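Ola's dark striped thing, and other laundry I have folded this week. A thread.

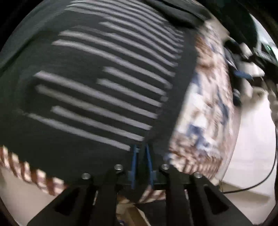 1/ Monday, evening. I start again my folding thread, because last December many of you asked me to continue and I forgot. The subject today is stripes. I have opinions on stripes.

2/ Stripes are the most honest pattern to fold. If your fold is crooked, the stripe will tell you immediately. A plain towel keeps your secrets, but a stripe goes to the window and shouts.

3/ The one in the photo is dark, with pale stripes, a little gray and a little lavender. When I spread it out, the stripes run diagonally across and I have to turn the whole thing before I begin. My mother would say: first you make it straight, then you make it small.

4/ So, first you make it straight. I put both palms in the middle and push to the outside, slowly. Don't pull at the corners. When you pull at the corners the fabric gets ears, and you will see these ears for the rest of its life.

5/ Look how the stripes bunch together at the far side, where the cloth bends over. They become thin and close, like lines in a school notebook. When it is flat they have again the proper distance. I find this very satisfying and I can't explain it to my family.

6/ Question from Bianca Rusu, who wrote to me before I even finished my tea: "Do you fold along the stripe or across the stripe?" Along, Bianca. Always along, if you can. I take one stripe for the fold line and I follow it with my finger to the end.

7/ Across is also possible. Then the stripes must meet each other on the two halves, and you will stand there at nine in the evening, moving one edge by the width of a fingernail. I did it one time with a tablecloth. I don't recommend it on a work day.

8/ The plain dark band at the ends of the stripes is my favorite part. A band like this is a ruler that somebody already put there for you. Lay it parallel to the edge of the table and the rest of the cloth will follow.

9/ Next to it there is the patterned cloth, the one with white, cream, rusty brown and navy blue. It is waiting for its turn. Patterned things I leave for the end of the pile, when I am tired, for they forgive everything.

10/ Small confession. For years I folded everything in the same way: half, half, half, finished. Trousers, pillowcases, scarves, all of them the same brick. The closet looked tidy from the front and was a disaster when you took out one thing.

11/ Then I lived for six months in the same apartment as Beverley Furnival, and she folded in thirds. Thirds! I was thirty-one years old and never thought of it. A thing folded in thirds has no open edge in front, so you can take it from the shelf and the neighbor doesn't come with it.

12/ How I do thirds, step by step, for the people who asked:
Lay it flat, the nicer side down.
Bring one long side over, a little past the middle.
Bring the other long side over the first one.
Smooth it once with the forearm.
Now fold from the short end, again in thirds.
Turn it over. The nice side is on top.

13/ The forearm is important. With the hand you make five small hills, one for every finger. With the forearm you make one big road.

14/ Lech Rutkowska asks if I iron before. No. I iron shirts and one tablecloth (the same tablecloth from post 7, it has had a difficult life). Everything else I fold soon after it comes from the line, and then it lies under other things, and this is my iron.

15/ He also asks what to do with dark fabrics that catch all the lint. I keep a lint roller from Jandard in the drawer with the clothespins. Two passes along the stripe before folding. If you fold the lint inside, you will find it again in winter, and there will be more of it.

16/ About washing, as I get this question every time. Dark things with pale stripes I wash cold, inside out if they have an inside, and never together with new red or new blue. I once made a gray stripe pink. It was not my cloth. I don't want to speak more about it.

17/ Drying: over two lines, not one. When it hangs on one line you get a hard crease exactly in the middle, and this crease always wants to be your fold, even when it is in the wrong place. Over two lines the cloth makes a soft little roof – the air goes under it and you have no crease.

18/ Sławomir Walczak says that I think about this too much. Sławomir keeps his clean clothes on a chair. The chair has not been seen by visitors for a long time.

19/ For those who also have a chair: begin with the biggest thing. Not with socks. Socks give you the feeling that you work very hard and the pile stays the same size. One blanket, one sheet, and you can see the seat again.

20/ My order is this. Big and plain, then big and striped, then clothes, then patterned things, then small things in front of the television. Napkins and handkerchiefs are television things.

21/ Somebody (I will not say who, but his name is Jairo Taipe) wrote that rolling is better than folding. For a suitcase, yes, I agree with you, Jairo. For a shelf, no. Rolls walk. You put eight rolls on a shelf in the evening and in the morning one of them is on the floor.

22/ He answers that I need baskets. I have two baskets already. One is for the things that need a button and one is for the things that I pretend don't need a button.

23/ Where do the striped things live? On the middle shelf, with the folded edge to the front, so I see the stripes from the side. Then I know which is which and I don't have to lift the whole pile. Before, I would lift six things to find the seventh, and it was always the wrong one anyway.

24/ I tried also labels. I bought a small pack of paper ones, wrote very nicely on each, and glued them to the shelf. After one month the "towels" shelf was full of sheets and nobody in the house felt bad. I took the labels off. There is still some glue.

25/ A word about the dark creases. If a fabric was folded for a long time in the same place, it gets a line there which doesn't leave after one washing. So two times a year I take everything out and fold it differently. Halves become thirds, thirds become halves. It takes one afternoon and a long radio program.

26/ This is also the moment when I decide what goes away. My rule is simple: if I unfold it and I am surprised that I own it, it goes in the bag. Last time the bag had a bedspread, four pillowcases without a partner, and a bathrobe that was too short for everybody.

27/ Bianca again: "What about fitted sheets?" Bianca, I am a person with limits. Corners inside corners, lay it down, make it more or less a rectangle, put it under the flat sheets where it can't be seen.

28/ A better question came from Beverley, who reads this from far away and corrects me still. She says I should mention the table. Yes. The table should be as high as your hip. On the bed you bend, and after ten things your back is asking for a lawyer. On the floor it is even worse.

29/ And wipe the table before. I write this as a person who once folded a white pillowcase on top of one blueberry.

30/ Light from the side helps with dark fabrics. From the ceiling everything looks flat and good. With a lamp standing low next to the table you see each wrinkle, like hills on a map. I use a cheap lamp that was for reading and isn't anymore.

31/ If you do it with another person, for example a big blanket, agree before who walks and who stands. I stand. The other one walks to me with the corners. When both walk, you meet in the middle and both let go – we have tested this many times at home.

32/ Some of you send me pictures of your shelves and I look at all of them, thank you. Lech, yours is very nice, but the pile on the left is leaning. Turn every second piece around so that the thick folds are not all on one side. It will stand straight.

33/ Tomorrow I will do the patterned one and write how to fold a cloth when you can't find which side is the top. I have a method with a clothespin. It is not elegant.

34/ Now I go to put this on the middle shelf. Please send me your questions about napkins, I have many things to say about napkins.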